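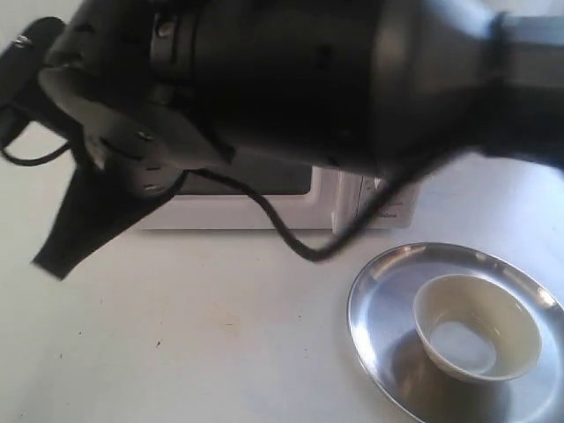 Sofia Correia wrote in on Sunday to say that a bowl heats far more evenly if you stop the microwave halfway, stir, and start it again. She has done her oatmeal that way for years and thinks the printed times on most packets are too long.

She is right about the packets. I have started taking 30 seconds off whatever they say and adding it back if I need it.

Search this site Go

Small Kitchens: The Microwave Corner

This gallery follows on from the Baltcombe sink pages. It covers the white worktop with the microwave on it, and how I think a corner like that should be set up and kept. There are only 2 pictures this time, so the notes are longer than usual.

Tray and bowl. I like a round stainless-steel tray near a microwave. A bowl that is too hot to hold for long can go straight down on it, and drips stay on the tray and off the worktop. The one I use at home came from Vieira and has a low rim. A taller rim holds more but is harder to wipe, and crumbs get stuck in the angle. Cream or white bowls are fine, but check underneath for the microwave mark before you buy a set. Aled Eynon bought 4 at Starkstead market in September and found that they got hotter than the soup.

Share 12

Leave some clear worktop in front of the door. I go by the width of a dinner plate. With less than that you end up holding a hot dish in one hand and moving things with the other. Keep the kettle on a different stretch of counter if you have one – steam under a wall cabinet is bad enough without a microwave vent next to it.

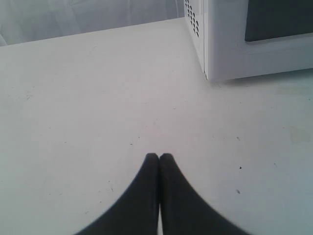
White worktops are easy to live with as long as you accept a few marks. Specks and faint smudges show up on a pale surface long before they would on a dark one, and the area next to the microwave gets more than its share. I wipe mine with warm water and a drop of dish soap, then go over it with a dry cloth. For gray smudges I use a paste of baking soda and leave it for some 12 minutes. Drinix spray works too, but it leaves streaks if you use too much. Scuffs are another matter. Light ones can be rubbed down a little, and the deeper ones stay.

Pull the microwave forward once a month and clean behind it. Unplug it first.

The next gallery will be the Baltcombe pantry shelves.

2 comments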